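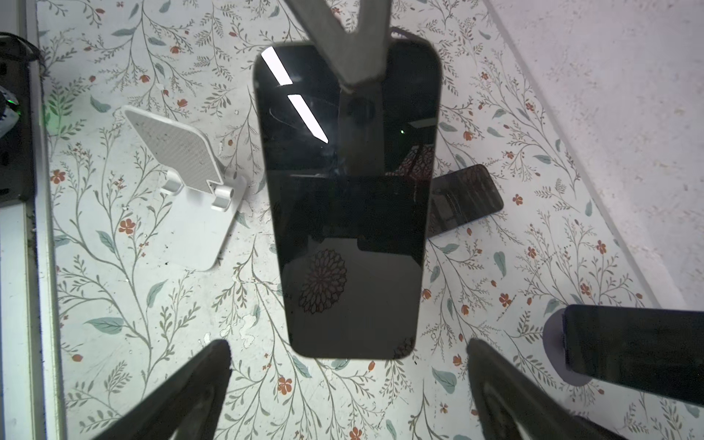 January, 9 p.m. Spent the evening on the phones drawer, which has been on the list since before the move. The rule for tonight was one device checked at a time, even with others lying on the table. The big black one came up first and took the longest. With the screen off it is close to useless to inspect face-on, as the glass throws back whatever is over it: two bright strips of light in the upper left, a round flower pattern lower down. There is a faint curved line to the left of the longer strip that could be a scratch or could be more reflection. I logged it as "possible mark, upper left" and left the grade blank.

Procedure, for the next time I do this. Wipe with the dry cloth only. Check the rim by running a fingernail along both sides, then tilt the glass slowly under the lamp. A real scratch stays with the glass when you tilt it and a reflection slides. I wrote this down last year as well, on the back of a Qureshi receipt, and then lost the receipt.

Charging results are mixed. The old Jenero went from dead to the logo in 9 minutes on the white adapter and then sat there. On the gray adapter, nothing. I suspect the cable, which has a loose fit at the plug end, but the second cable gave the same result, so the port may be packed with lint. Did not want to go in with a pin at this hour. The Flarkumo started without complaint and wanted a passcode I have not used in years. Third guess was correct.

It had 900 photos on it. I had expected a few dozen. Most are of the apartment we left, plus a long run of shelf measurements with the tape held against the wall, several out of focus. Copied everything to the external drive under one folder and checked the file count at both ends before erasing anything. The copy stopped once, at 124, when the laptop went to sleep. Changed the sleep setting and restarted from zero – I do not trust a resumed copy.

Ilham Mangundap called in the middle of this to ask whether the Hendurora tablet was still going spare. It is, but the battery drops from half to nothing without warning, and I said so. Ilham wants it for recipes, plugged in by the stove, so the battery does not matter much. I will reset it and find the stand. The stand has two rubber feet left out of four and leans to one side.

Still to do: lint in the Jenero port, with a wooden toothpick and the phone switched off. Label the adapters by output, on the body and not on the cord, where the tape peels. Look at the black glass again in daylight, away from the window, and settle the line one way or the other. Find out where the recycling desk takes loose batteries now that the old drop-off has closed.

Put the box back in the hall closet at 11:40. The drawer is empty apart from 2 SIM trays that fit none of the phones.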